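Home Data Notes Contributors Contact

# Ginovik: small things put down at home

Ginovik is a set of pictures of the everyday items people drop on a table when they come in the door: keys, wallets, coin purses, and the trays and dishes meant to hold them. Vostau put it together for a study of household clutter.

Version 4, 11 June 2022

## Contents

- 230 pictures
- 7 item groups: keys, key wallets, card holders, coin purses, glasses, trays, other
- labels in one plain text file, one line per item

## Labelling

Each item gets a group, a main colour and a state (open, folded or closed). Colour names are everyday ones: grey, black, green. Patterned fabric takes the colour of the background cloth, and the pattern goes in the notes column. Trays are labelled even when only part of one shows. Shadows and table grain are not labelled.

Key wallets and coin purses were mixed up in the February version. Svenja Leitner went back over both groups and corrected the labels. Where two people disagreed, Chih-ming Shih made the final call.
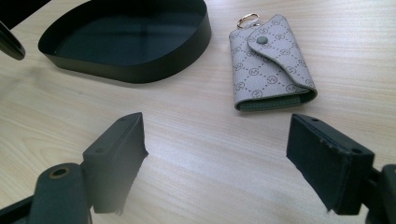
*Key wallets: folded, light grey, diamond lattice with monograms, snap on the flap. Black tray to the left.*

## Known gaps

Glasses are thin on the ground, with 5 pictures in total. Leather items are mostly brown or black.

## Use

Free for teaching and research. Please credit Vostau.

Shares 7 | Comments 4

Contact Vostau | Back to top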